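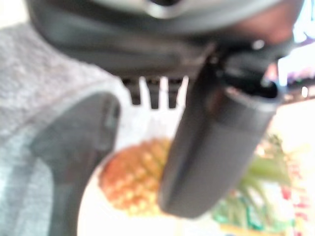 A cupboard is only ever as tidy as the last person to go looking for something in it, according to Stela Grecu, and she would much sooner inherit a muddled kitchen from a household that cooks than a perfect one from a household that doesn't.

Chapter 2
Putting Things Away

25/07/2026 | Kipchumba Magesa and Eino Seppälä

I have a good deal of sympathy with that view, and I hope you will come round to it too before we have finished, because this is a chapter about putting things away and it would be a pity to begin it feeling told off. Most of us learnt to tidy by being shouted at to do it. Very few of us were ever shown how, and fewer still were asked to stop for a moment and think about what a drawer is for.

In the last chapter we went through the whole business of sorting - what to keep, what to mend, what to pass on to somebody who will be glad of it. You will by now have a kept pile, and perhaps (mine always does this) it is a little bigger than you meant it to be. Never mind! We are going to find homes for all of it, beginning with the things you reach for every day and leaving the fish kettle until much later.

The idea that runs through these pages is what I call the short reach. Stand where you do a job, whether that is making tea or wrapping a parcel, and stretch out a hand without moving your feet. Whatever you can touch comfortably is the best storage you own, and in most homes it is full of things used at Christmas. When Paavo Savolainen tried this in his own flat he found that his tea towels lived in the hall and his spare light bulbs had the drawer beside the sink, an arrangement he had put up with for years and rather defended.

You will need a notebook, a pencil and one drawer that annoys you. Please do choose just the one. The exercises are meant to be done slowly, over an evening or two, and the longer project at the end (moving the contents of a shelf of around 200 small items) is for classes working together.

Words to look out for as you read: short reach, holding place, nesting, open storage, overflow.

Before you start
Open your chosen drawer and write down the last thing you took out of it. Then write down the thing you had to move to get at it. Keep the page safe, as we come back to it in the section on nesting, on page 137.

Prultier Home Studies | Questions about this chapter: write to the Prultier schools desk | © Prultier, all rights reserved | Back to top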